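Filed under: Home, Small Fixes, Desk Stuff

I have been putting off the cable situation in the back room for two years. Two! Every Monday I sit down with my coffee, kick something under the desk, watch the lamp go off, and say I'm dealing with it this weekend. Then the weekend comes and I bake something.

So this past Monday the lamp went off AND the printer died in the middle of a label, and that was it. I crawled under there with a flashlight and pulled out everything. You know how you think you own a reasonable number of chargers? I had 8 in a knot the size of a cantaloupe (one of them for a phone I gave away when we still lived in Corkgate). There was also a pen, a sock, and the good scissors I blamed my sister for losing. Sorry, sis.

Once I had it all out I wiped everything down, threw the knot in a box, and started over with just the power strip on the table, because I wanted to figure out what goes where before any of it went back on the floor.
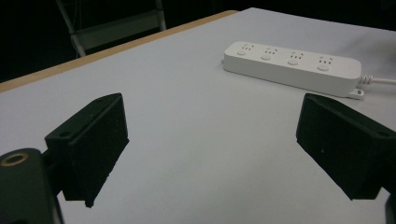 The Back Room Notebook, No. 40

White strip on a pale gray table, so good luck finding it if you've left your glasses in the kitchen! I do like it, though. The outlets are spread along the top with a bit of room between them, and each one has its own little round button or dimple below it. My old strip had everything jammed together, so one fat adapter would take up the spot next door too and you'd end up with half of what you paid for.

The part I got a bit too excited about is the little tab with a hole in it, down at the end where the cord comes out. A screw hole! My plan is to mount the whole thing on the underside of the desk, up where my feet can't reach it. I went over to Villden Hardware for screws and came home with screws, a bag of hook-and-loop ties, and a fern. The ties came on a roll that claims to be good for 1000 uses, and I guess we'll find out.

Here's the order I settled on after a lot of dithering. Lamp goes closest to the cord, then the printer, then the laptop, and the last spot stays open for whatever needs charging that day. I'm labeling the plugs with masking tape and a marker. I looked at the nice printed tags from Edier, but they wanted more for a pack than I spent on lunch, and masking tape is right there in the drawer.

Still to do: find the drill, find the drill's charger (yes, I checked the knot), and decide whether the fern can live on the printer. My neighbor on Tamura Street has a drill I can borrow if mine doesn't turn up by the weekend. In the meantime the lamp is plugged straight into the wall and I'm keeping my feet to myself.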